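Rellska Card Pack Tray: Set-Up Guide
Part 2. Preparing the table and filling the tray
Revision of April 30, 2018. Applies to tray model 514.

2.1 Before you start

The tray ships flat. Fold the outer wall first, as described in Part 1, and leave the partitions out until the table is ready. Pledmont partitions from older trays do not fit model 514.

1. Choose a table with a flat top. Carpet under the table is acceptable if all the legs stand firmly.
2. Move cables away from the place where you will stand.
3. Remove the backing sheet from the shipping carton. The sheet is large and bends easily. Hold it by the upper edge with one hand and support it from below with the other forearm.

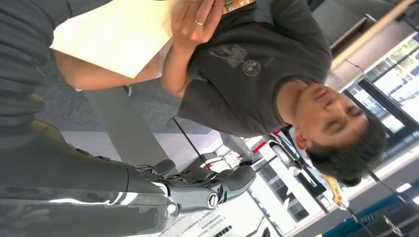 4. Set the sheet aside, upright against a wall. Do not fold it. It is needed again if the tray is returned.

CAUTION: Rings and watch clasps can mark the sheet. Marked sheets are not accepted for exchange.

2.2 Fitting the partitions

5. Slide the long partition into the center slot. It must touch the base along its whole length.
6. Fit the short partitions across it, slots facing down. Press each one at the crossing point, not at the ends.
7. Check that no partition stands higher than the outer wall. If one does, lift it out and refit it.

NOTE: Replacement partitions are sold under part number 2876. Trim them only along the printed line.

2.3 Placing the packs

8. Put the tray near one end of the table. If you log packs on a laptop, place it beside the tray and run its leads away from the compartments.
9. Stand each pack upright in its compartment, with the printed face toward the near side of the table. The compartments form two columns. A compartment may be left empty.
10. Do not force a pack. Packs in Corton sleeves are wider and need the 7 mm spacer removed. 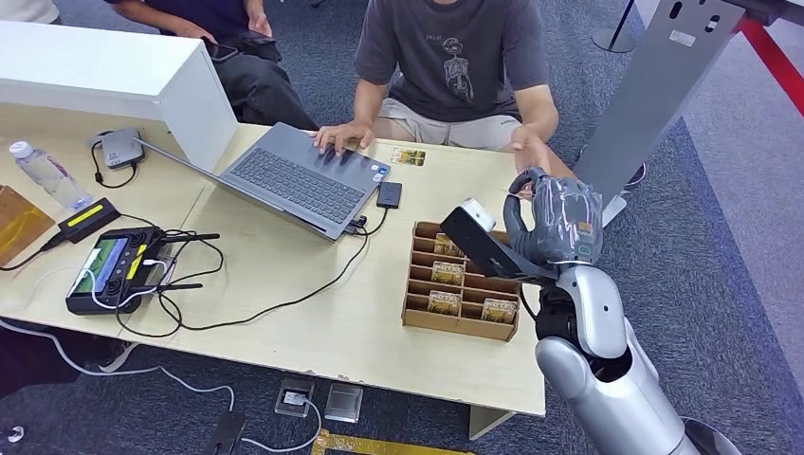

A comment from Reuter on the June draft of this part asked whether packs could be laid flat to save height, as the older trays allowed. They can, but the lettering is then hidden and each pack must be lifted out to be read. Upright placement remains the standard method for this model.

11. When the last pack is in, press lightly on the outer wall at each corner. The wall should spring back.

CAUTION: Do not lift a filled tray by its partitions. Support the base with both hands.

For stacking and storage, see Part 3.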